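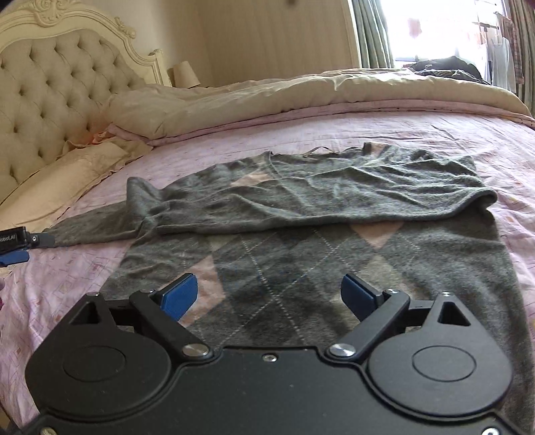
4.2 Disclosure of paid content on family blogs

Figure 3. Grey argyle sweater, laid out and partially folded on a bed.

We coded 429 posts from 17 family and household blogs. All of the blogs took part in at least one paid campaign during the study period, either through an agency or by direct contact with a seller. Two coders read every post and marked whether it was paid for, whether this was disclosed, and where in the post the disclosure stood. Posts on which the coders disagreed were read again and settled by discussion.

Most disclosures came at the end of the post, after the last paragraph and often below the sharing buttons. A reader who stopped partway through would have missed them. Disclosures in the opening lines were less common, and they tended to be longer and to name the sponsor. Following Nwankwo, we treat a label such as "partner post" as a weak disclosure, as it does not say that money or goods changed hands.

Placement differed by the network that arranged the campaign. Zesen gave its bloggers a fixed sentence and required it before the first link. Misar asked only that the post be "clearly marked" and left the wording to the blogger. Under Misar campaigns we found the same blogger using 3 different labels in a single month. Culell had no written rule at the time we collected the posts, though it added one in October.

Subject matter made little difference. Posts on laundry, clothing care and storage were disclosed in much the same way as posts on meals or school supplies. Giveaways were the exception. Their rules usually named the sponsor, so the reader learned of the paid tie even where the blogger had added no label. We count these as disclosed in Table 2 but report them on a separate line.

Comments were not coded. In a few threads readers asked directly whether a post was paid, and the blogger's reply was the only disclosure on the page. These posts are counted as undisclosed.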